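Publié le 2018-08-06
Par Azucena Orozco

Appel à équipages : le raid Irmont - Clolmont cherche ses prochains voyageurs

Partir en voiture, lentement, avec des gens qu'on connaît à peine et une carte papier sur les genoux : c'est ce que nous allons refaire en avril, et il reste des places ! L'association Sirngate ouvre les candidatures pour son deuxième raid routier entre Irmont et Clolmont, soit 2060 kilomètres de petites routes, de cols et de cafés de village, sans un seul mètre d'autoroute.

Le principe n'a pas bougé depuis la première édition. Des voitures de plus de quinze ans, deux ou trois personnes à bord, pas de chronomètre et pas de classement. On roule le matin, on s'arrête quand un endroit nous plaît et on se retrouve le soir à l'étape pour manger ensemble (et pour comparer les bruits suspects sous les capots). L'an dernier, Munther Atallah et Tamara Moldovan ont fait la moitié du trajet en troisième, la boîte ne voulant plus rien savoir. Ils sont arrivés à Clolmont après tout le monde, ravis, et ils se sont réinscrits le soir même.

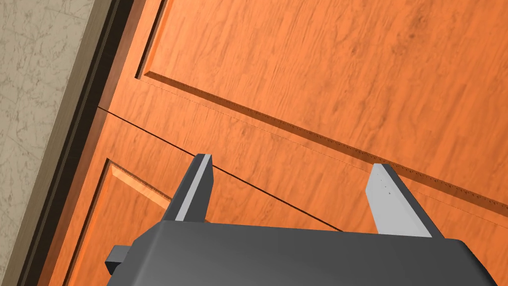

Nous cherchons donc des équipages complets, mais aussi des personnes seules qui ont envie de partager une voiture. Si vous n'avez pas de véhicule, dites-le dans votre message, nous ferons les présentations. Plusieurs conducteurs ont un siège libre et seraient très contents d'avoir quelqu'un pour lire la carte, surtout dans la traversée de la vallée de Quaye, où les panneaux sont rares et le téléphone ne passe pas.

Côté mécanique, aucune compétence exigée. Savoir changer une roue rend quand même la vie plus douce, et Parvathi Nambiar anime au printemps un atelier pour les débutants : bougies, courroies, niveaux, freins. Apportez de vieux vêtements. Elle sera aussi du voyage, au volant du fourgon d'assistance, avec un stock de durites et de colliers de serrage.
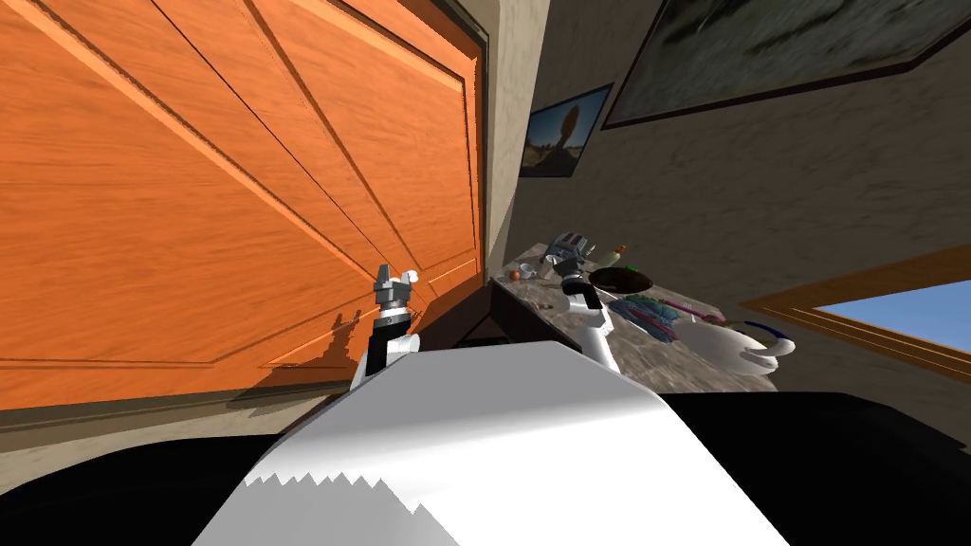
Près de la porte à panneaux, ton orangé.

Pour participer, il faut avoir 21 ans au départ, un permis valide depuis deux ans au moins et une voiture assurée dont le contrôle technique est à jour. Les camping-cars ne sont pas acceptés, certaines étapes étant trop étroites pour eux. Les motos non plus cette fois-ci - nous en sommes désolés, on y réfléchit pour la suite. Les chiens sont les bienvenus, prévenez-nous simplement pour les chambres.

La participation est de 820 euros par personne. Elle comprend les nuits en gîte ou chez l'habitant, les dîners, le carnet de route et l'assistance. Restent à votre charge le carburant, les déjeuners et les réparations. Un acompte de 100 euros vous sera demandé une fois votre place confirmée, pas avant.

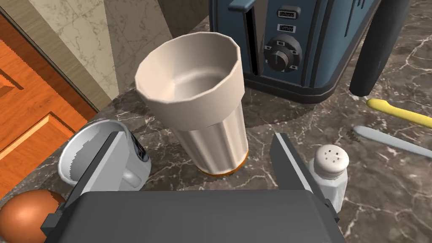 Nous aimerions aussi trouver quelqu'un pour tenir le journal de bord. Quelques paragraphes chaque soir, des portraits, les pannes, ce qu'on a mangé : la forme est libre et le texte sera publié ici au fil des étapes. La personne retenue voyage à tour de rôle dans les différentes voitures et ne paie pas sa participation. Inutile d'être journaliste ! Envoyez-nous une page sur un trajet que vous avez aimé, même très court.

Pour poser votre candidature, écrivez à Heloísa Amaral par le formulaire de contact du site, en indiquant qui vous êtes, avec qui vous partez, le modèle et l'année de la voiture, et ce qui vous attire dans cette route. Pas besoin d'une longue lettre. Heloísa lit tout et répond à tout le monde, parfois avec un peu de retard pendant l'été.

Si vous hésitez encore, demandez-lui le carnet de la première édition, elle l'envoie volontiers. Le col avant Quaye y occupe quatre pages à lui seul.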